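4.2 Short films and the second screening

The short film programs gave us the happiest surprise of the whole study. We collected 278 audience cards at the Saliba, a single-screen house that runs the Fusside festival each February, and 123 of them came from people who had bought a ticket for a feature and stayed on for the shorts. That is a wonderful number for a slot that starts after ten at night! Earlier work on small festivals treats shorts as filler between the big titles, and our cards tell a much livelier story.

Viewers wrote most freely about films set in a single room. The Funari program, three films with almost no dialogue, drew the longest comments by far, many of them about kitchens, tables and things left lying on them (one card ran onto the back and up the margin). Household objects of the kind in Figure 3 came up again and again, often with a memory attached.

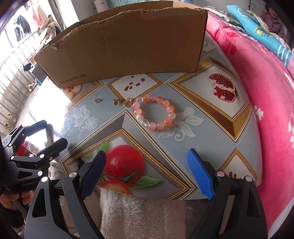
Figure 3. Cardboard box on a fruit-patterned oilcloth.

4.3 Ticket price and staying on

Price mattered less than we expected. The Hustley pass, which covers every late program, was held by 60 of the people who filled in cards, and they were no more likely to stay than those who paid at the door.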